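Stolance Linen Hire
Frequently Asked Questions

Please read the answers below before placing an order. They apply to all private and business customers. Contract customers should refer to their own agreement where its terms differ.

Ordering

How far ahead should I order?
Orders of up to 20 tablecloths require three working days' notice. Larger orders require ten working days. During August and December we advise customers to order as early as possible, as the more popular colours are often fully booked.

Is there a minimum order?
The minimum order for delivery is £46, excluding the delivery charge. There is no minimum for orders collected from our Pollard Street counter.

May I change my order after it has been confirmed?
Items may be added at any time, subject to stock. Items may be removed without charge until noon on the second working day before delivery. After that time the full hire charge is payable.

Do you hire to customers outside the delivery area?
Yes, provided that the linen is collected and returned by the customer or by a carrier appointed by the customer. Stolance does not accept responsibility for linen held by a third-party carrier.

Sizes and colours

How do I choose the correct size?
Measure the length and width of the table top, then decide how far the cloth should hang. For a seated meal we suggest a drop of between 20 and 30 centimetres. For a buffet or display table, customers usually prefer the cloth to reach the floor, in which case the height of the table must be added twice to each measurement.

Which ranges are available?
The Mivar range is a plain cotton cloth supplied in white, ivory, pale blue and dark green. The Panasiuk range is a heavier woven cloth supplied in white and ivory only. Napkins are available to match both ranges. Runners are available in the Mivar range only.
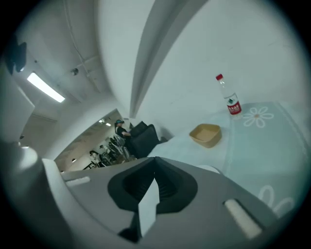

A tablecloth in pale blue.

Will all my cloths be exactly the same shade?
We make every effort to supply each order from a single dye batch. Small differences may occur where an order is large or where items are added later. Customers for whom an exact match is important should state this when ordering.

Can I see a sample before I order?
Fabric samples are sent free of charge on request. Full-sized cloths may be viewed at the counter by appointment.

Delivery and collection

When will my linen arrive?
Deliveries are made between 8 am and 1 pm on the working day before the event. A timed delivery can be arranged for a further charge. We do not deliver or collect on a Sunday.

Does someone need to be present?
Yes. The delivery note must be signed by a person aged 18 or over. Linen will not be left with a neighbour or in an unlocked building.

How should the linen be returned?
Used linen should be shaken free of food and placed in the bags provided. Damp cloths should be hung to dry before they are bagged, as mildew cannot be removed and will be charged as damage. Please do not wash or iron the linen yourself.

Charges and damage

Is laundering included in the price?
Yes. Ordinary food and drink stains are covered by the hire charge.

What is treated as damage?
Burns, tears, mildew, candle wax, ink and paint are treated as damage. The replacement charge for each item is printed on the order confirmation. Pins, staples and adhesive tape must not be used on any cloth.

Do you take a deposit?
A refundable deposit of £100 is taken on all first orders. It is returned to the original payment card within five working days of the linen being checked in.

What happens if an item is missing?
We will notify you in writing and allow seven days for the item to be found. The replacement charge is applied after that period.

Further help

Questions not covered on this page should be addressed to Yevhen Hordiienko, Customer Services, Stolance Linen Hire, 131 Pollard Street. Please quote your order number in all correspondence. Written enquiries are answered within two working days.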